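How to record good demos for a two-arm table task

I've been collecting teleoperated examples for our dish-sorting policy since October, and I've thrown out more of them than I'd like to admit. We're at 632 kept episodes now, and most of what follows I learned from the rejects pile (258 of them, ouch).

What you need: two arms, wrist cameras, one head camera, a table, and some bowls and plates in different colors. I log everything with Steta, but any recorder that saves joint positions and video on the same clock will do.

Step 1. Write the task down as one sentence. Ours is "stack the bowls." If you need an "and then," you probably have two tasks, so record them separately.

Step 2. Check the clocks. Wave one gripper in front of the head camera and compare the video with the joint trace. Mine drifted for a whole afternoon before Ertuğrul Güler spotted it – 107 episodes gone!

Step 3. Do a few dry runs with the recorder off. Your first tries will be jerky, and the policy will happily copy every wobble.

Step 4. Start each episode from a slightly different layout. Slide the bowls over a bit, swap the colors, tip one on its side now and then. I change the layout every episode and the plate order every 12.

Step 5. Open the grippers fully before you press record, and move at a steady pace. Slow is fine. Stopping to think is what hurts, so plan the grasp first and then go.

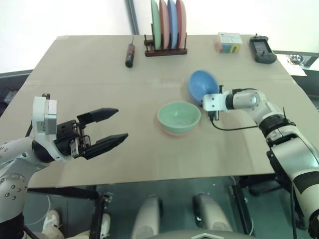
Step 6. Keep your recoveries. If you bump a bowl and fix it smoothly, save that episode and tag it "recovery." I used to delete these until Milan Van Hecke talked me out of it, and he was right – the policy had never seen a bad grasp and just froze when it made one.

Step 7. Label right away. I type success, recovery or fail before touching the arms again. Leave it until the evening and you'll be squinting at wrist video with a cold coffee.

When you have your first batch, train on it even if it feels too small. Watch where the arms hesitate, then go back and record more starts like those.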